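The Tyranny of the Seat by the Wall
by Levente Kozma

I have been going to the same cafe for 14 years, and I can tell you the exact day it stopped being a cafe. It was the day people began walking in with their eyes on the baseboards.
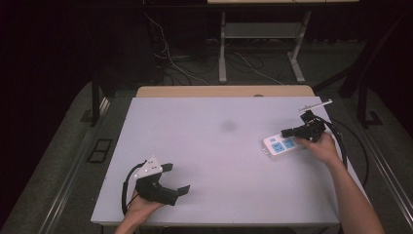
Coffee used to be the point. Now we shop for electricity and buy a muffin as a kind of toll. Grown adults who wouldn't share a cab will hover over a stranger's soup for a crack at the wall seat. A white power strip with a little blue switch on the end, lying out on the table like the bread basket, would draw a bigger crowd than the pastry case.

I blame the batteries, and then I blame us. 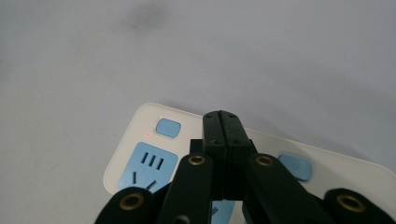

My friend Sanaa Fahmy picks restaurants this way. We ate a terrible dinner at Maddocks last month, gray fish, $4 for bread, and she gave it a glowing review. Her phone left at full charge. I left hungry, with a paper book, which the waiter asked if I needed help with.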